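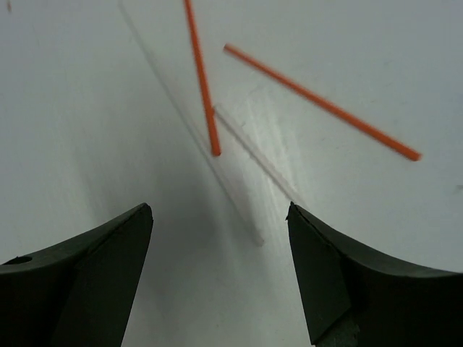 I have been meaning to write about sticks for a while now, which I realize is a funny thing to say on a Tuesday, but bear with me. You know the kind I mean, the thin craft ones that live in the bottom of every drawer in the house and roll away the second you want them. I have two colors I always come back to, the orange and the clear, and I'm fonder of them than a grown woman should be.

The orange ones are easy. Put them down on a white table and they practically shout at you. The clear ones are another matter! I have swept my hand back and forth across my own tabletop looking for one that was right under my nose, and on a bright morning I don't stand a chance.

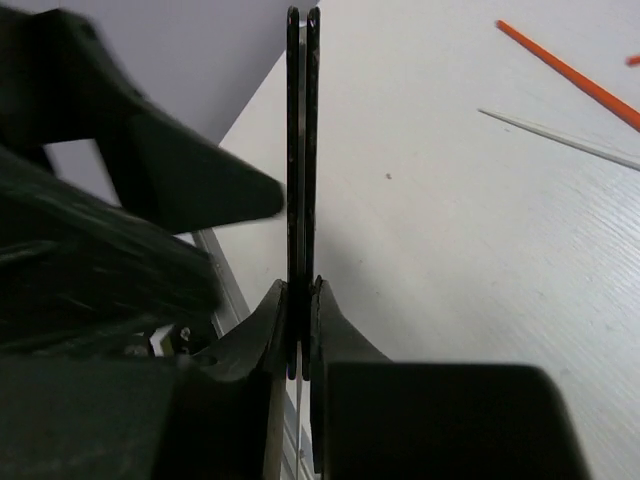

My friend Covadonga Casado sorts hers by length (she does this with her knitting needles too, and with her pencils), and for a week in March I tried to be that person. I lined them all up, short to long, and felt very pleased with myself. Then I needed five of them for a little trellis I was making for the kitchen windowsill, and that was the end of short to long.

What I've settled on is sorting by color and leaving it there. It's quick, and I can do it while the kettle boils.

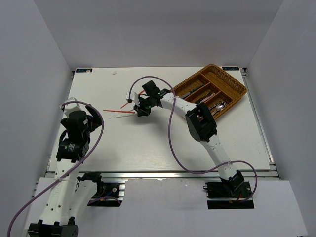 The other half of the answer is a wicker tray with compartments. I do love wicker for this, that warm orange-brown against a white table, and the dividers keep one kind from wandering in with the next. Mine came from a little shop in Clitmont and cost me 9 dollars, and I should have bought a second one for the ribbon.

If you try it, keep the tray off to one side so you have room to spread out, and pick up the clear ones first while you're still feeling patient. Next time I want to get to the button jar.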